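4. Servicio de copas y bebida de color

Esta parte va para quien monta la mesa, no para cocina. Cocina tiene la suya, apartado 6. Leer entero antes de sacar nada del armario.

4.1 Qué hace falta

Copas de tallo Toft, transparentes, sin grabado. Las de agua NO, tienen la boca más ancha.
Jarra medidora de pico fino.
Concentrado Nandusetti rojo coral, sin alcohol.
Agua fría, sin gas.
Dos paños de lino, uno seco y otro apenas húmedo.
Bandeja con borde. La redonda del estante bajo sirve.

4.2 Preparar la mesa

1. Despejar el tablero. Todo fuera, también el jarrón.
2. Pasar el paño húmedo siguiendo la veta, luego el seco. Nada de espray, deja cerco.
3. Mirar el tablero a contraluz, agachándose. Si hay manchitas rosas de otro servicio, repetir el paso 2.
4. Marcar el sitio de cada copa con el dedo, no con cinta. La cinta Prullstead levanta el acabado, ya pasó en marzo.

Nota: el tablero claro va sin mantel. Si Hannelore Gasser pide mantel, se pone el blanco corto y se salta el punto 3.

4.3 Repasar las copas

1. Coger la copa por el pie o por el tallo. Nunca por el borde.
2. Vapor unos segundos, boca abajo.
3. Paño seco por dentro y por fuera. Dentro con dos dedos y sin girar fuerte, ahí es donde se parten los tallos.
4. Revisar el borde con la luz detrás. Una mella, por pequeña que sea, y la copa se va al cajón de descarte.

PRECAUCIÓN: no sujetar el pie con una mano y girar el cáliz con la otra. El tallo no aguanta.

4.4 Mezclar y servir

1. Medir 85 ml de agua en la jarra.
2. Añadir concentrado hasta la marca de 100. Remover despacio, sin hacer espuma.
3. Dejar reposar 10 minutos. Si se sirve antes salen burbujas pegadas al cristal y se ve turbio.
4. Servir por la pared de la copa, pico de la jarra casi tocando.
5. Parar en el tercio inferior del cáliz. Ojo, se mide con la copa apoyada en la mesa y mirando a su altura. Desde arriba siempre parece que hay más.
6. Secar la gota del pico antes de pasar a la siguiente.

Con una jarra sale una copa. Para mesa de 16 se prepara todo junto en el cubo graduado, misma proporción, y se pasa a la jarra de uno en uno.
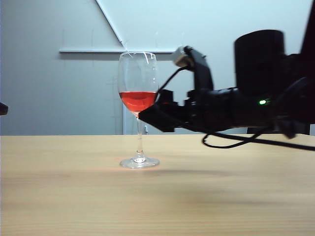
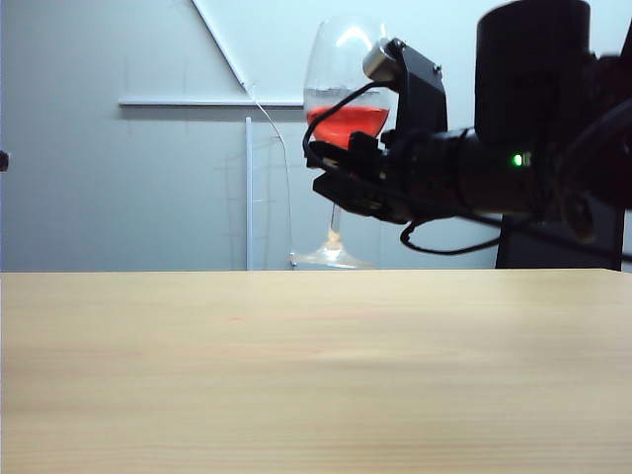
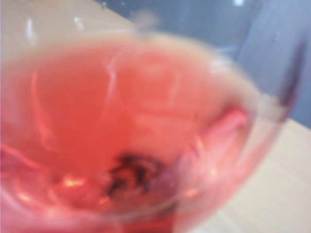
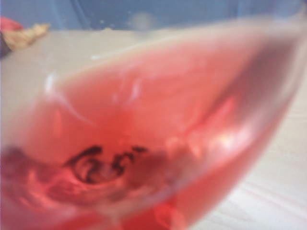 Fig. 4. Copa de tallo servida hasta el tercio inferior, sobre tablero claro (primera imagen). Tono rojizo rosado visto de muy cerca (tercera y cuarta).

4.5 Comprobar el color

El color bueno es coral vivo, tirando a rojo anaranjado con la copa de lado. De cerca y desde arriba se ve más rosa, y hacia el fondo más rojo. Es normal, no añadir concentrado por eso.

1. Copa apoyada, luz encendida.
2. Mirar de lado primero. La linea del líquido tiene que quedar recta.
3. Mirar luego desde arriba, buscando posos.
4. Si hay algo oscuro en el fondo, retirar esa copa y colar la jarra con filtro fino. No sacarlo con cucharilla, se deshace.

Nota: el reflejo rojizo en la madera junto al pie viene de la luz que atraviesa la bebida. Antes de limpiar, mover la copa: si el reflejo se mueve, no hay mancha. Gun-woo Kong lo tiene apuntado en la hoja de turnos y aun así se sigue frotando la mesa.

4.6 Mover una copa ya servida

1. Una copa cada vez.
2. Levantar recto, sin arrastrar.
3. Si se sujeta por el cáliz, repasar después con el paño seco. Quedan marcas.
4. Apoyar el pie entero de golpe no: primero un lado, luego el resto.

PRECAUCIÓN: el concentrado tiñe. Si cae en la madera, secar enseguida dando toques, sin extender. Después agua fría. Lejía jamás.

4.7 Recoger

1. Vaciar en el fregadero, no en la cubitera.
2. Aclarar con agua templada el mismo dia. Si se seca, el fondo se queda rosado y hay que dejarlo en remojo.
3. Lavar a mano, una a una. Detergente Trendix, poco.
4. Boca abajo sobre paño hasta que escurran, después de pie en el armario, sin tocarse.
5. Tapar el concentrado y a la nevera. Apuntar en la etiqueta la hora de apertura.

Faltas y roturas, avisar a Sun-ja Tak o dejar nota en la puerta del armario. La llave la tiene Gyu-bin Ki hasta las 16 h, luego queda en recepción.

Para bebidas con hielo ver apartado 5, las cantidades cambian.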